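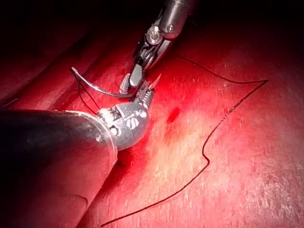

Flustton Town Council
Minutes of the December work session

Called to order at 7:04 p.m., the clock in the chamber having been declared fast by the members who were not yet in it. Quorum present. Councilor Hirvonen attended by phone and was audible for most of it.

1. Minutes of the previous session

Approved with one correction. Mr. Sârbu had been recorded as "reluctantly in favor" of the Derkley Road signs. He asked that "reluctantly" be struck. Councilor Hirvonen asked that it stay. Struck, 4-1.

2. Silville annexation petition

The clerk reported 730 signatures received, of which 648 were found valid. The rest belonged to people living outside Silville, plus one man who signed on both sides of the same sheet. The threshold is 600, so the petition stands.

Dorin Sârbu asked why the petition had sat in the clerk's office since spring and come up for certification only now, with the filing period for council seats about to open. The mayor said the timing was a coincidence. Mr. Sârbu asked that the word "coincidence" be entered in the minutes. It is hereby entered.

Motion to set a public hearing for a Sunday afternoon, so working residents can come. Carried 3-2, after a discussion of football that the clerk did not take down.

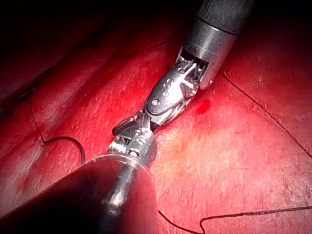 3. Ward boundaries

If Silville comes in, Ward 2 grows to 1112 registered voters and Ward 3 stays at 1101. Councilor Hirvonen called this the most even split the town has ever had and said she did not trust it. Two maps were handed out. One was upside down -- it got the warmer reception.

Referred to the town attorney, who asked for both maps and a north arrow.

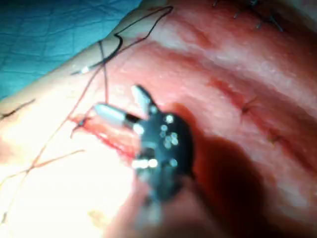

Instrument at an open incision

4. Public comment

One speaker, on leaf pickup. He was told that leaf pickup was not on the agenda. He said he had noticed that, and used his full three minutes.

5. Action items

Clerk: post the hearing notice.
Attorney: written opinion on the ward lines.
Mr. Sârbu: submit his questions on the petition in writing, one page, single-sided.

Adjourned 8:51 p.m. by the wall clock.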